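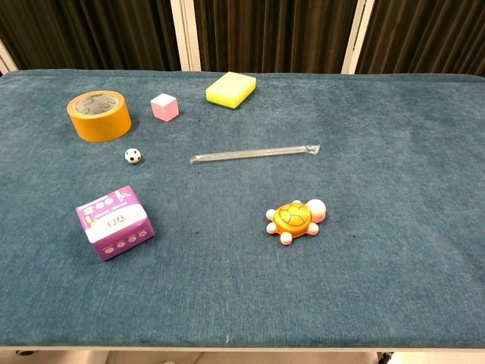 Sorting a Junk Drawer by Material and Use

Yanling Kong
Updated 2024-04-08

A junk drawer fills up because it accepts anything. The method on this page empties it once, assigns each item to a category, and gives each category a fixed compartment. It works for one kitchen or hallway drawer at a time. Do not start a second drawer until the first is closed.

What you need

A table with a cloth on it. Felt or a short-pile carpet remnant is best. Small balls and caps roll on bare wood and end up on the floor.
A divider tray that fits the drawer. I use the Trandska tray with 8 compartments. Any tray will do if the walls are taller than the items.
A marker and plain labels.
One bag for trash and one for items that belong in another room.

Measure the inside of the drawer before buying the tray, including the height. Drawer fronts are taller than the usable space behind them, and a tray that fits the floor of the drawer can still catch on the rail above.

Step 1. Empty the drawer in batches

Take out a handful and spread it on the cloth with space between the items. A hand's width is enough. Piles hide things, and the point of this step is to see each item separately. Handle one batch completely before taking the next.

A batch is usually mixed. A roll of packing tape, a kitchen sponge, a wrapped drinking straw, a tiny soccer ball and a small printed box can all come out of the same drawer, and each of them goes somewhere different.

Step 2. Sort each item

Use the categories below. If an item fits two, choose the one that matches where you would look for it first.

Tape and packing. Rolls of tape, string, labels. Lay rolls flat. A roll stored on edge takes less floor space but tips over when the drawer is pulled. Fold the free end of the tape under by the width of a fingernail so it can be found again. Wide packing tape is often too tall for a shallow drawer. Test the roll in the drawer before assigning it a compartment.

Cleaning. Sponges, cloths, erasing blocks. Only unused, dry sponges go back in a drawer. A used one goes to the sink or in the trash. Keep two-layer sponges away from anything with a polished surface, as the scouring side will scratch it.

Single-use tableware. Straws, toothpicks, wrapped cutlery. Keep an item only if the wrapper is sealed at both ends. Run a finger along the seam to check. Loose or torn ones go in the trash. Straws should lie full length in the longest compartment – bending one to fit a short compartment splits the wrapper.

Toys and game pieces. Miniature balls, foam cubes, dice, counters. These leave the drawer. Put them in the other-room bag and return them to the game or toy box in the same session.

Small boxes. Open each one. An empty box goes to recycling. A full one is sorted by its contents, whatever is printed on the outside. If the box is sturdy and lower than the drawer, it can serve as an extra divider with the flaps cut off.

Step 3. Assign compartments

Put the heaviest category at the back of the tray. Tape usually belongs there. Light, flat items go at the front. Leave one compartment empty for new arrivals and clear it monthly.

Label the floor of each compartment. Labels on the walls are not visible once the tray is full.

Step 4. Test

Close the drawer at normal speed and open it again. If anything has moved to another compartment, the walls are too low or the compartment is too full. Remove items first. Change the tray only if that does not help.

Notes

The Kunia tray has adjustable walls. The slots wear, and mine were loose by November. Fixed walls have held up better.

Foam cubes and foam erasers look alike. Rub a corner on a pencil mark. If the mark lifts, file it with stationery.

If the batch contains batteries, set them aside before doing anything else and tape over the terminals. Store them away from coins and keys.

Drawers deeper than a hand need a second tray on top. Use the lower level for refills and spares only.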